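RONDDEN PUBLIC LIBRARY BOARD
Equipment and Services Review – Minutes of Regular Meeting
July 13, 2023

The meeting was called to order at 4:00 p.m. in the second floor conference room. A quorum was present. The minutes of the previous meeting were approved as distributed.

1. Lanura simulation service

The Board resumed its review of the Lanura service, first presented in February. Lanura is a subscription that allows library patrons to practice robot arm tasks in simulated rooms on a standard desktop computer. The library would offer it in the learning lab on the lower level, in place of the present Stetetus kit, whose support agreement will not be renewed.

Staff reported on the trial period. The trial logged 105 patron sessions. Patrons under 16 asked for the household rooms more often than the warehouse rooms. Several adult patrons stated that the opening menu was hard to follow, and staff have prepared a one-page guide in response. The supplier has been asked to correct the spelling errors in the Spanish menu.

The Board reviewed material from the household set, which the supplier proposes to include in the basic plan.

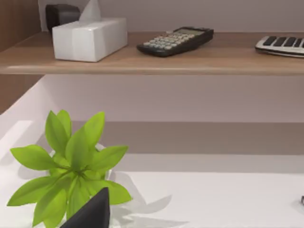

Lanura household set: shelf with tissue box and calculator, plant in clear vase below, gripper finger in foreground.

A member asked whether staff could change the objects in a room. Staff replied that objects may be moved or removed under the basic plan, but that adding new ones requires the extended plan. Another member asked whether session records would be stored by the supplier. Staff will obtain a written answer – the draft agreement does not address the matter.

2. Cost and terms

The quoted price for the basic plan is $1,397 per year, covering four workstations. Installation would be carried out by Ghoneim, the library's current computer support contractor, under its existing agreement. The Board noted that the quote does not state a renewal price and directed staff to request one.

Motion was made and seconded to approve a one-year subscription to the basic plan, subject to receipt of satisfactory written terms on patron records and renewal pricing. Motion carried, with one abstention.

3. Stetetus kit

Staff requested permission to declare the Stetetus kit surplus. The Board deferred the request until the new subscription is in place. The kit will remain available by reservation.

4. Public comment

One resident asked that evening hours in the learning lab be extended. The request was referred to the Director.

There being no further business, the meeting was adjourned at 5:10 p.m.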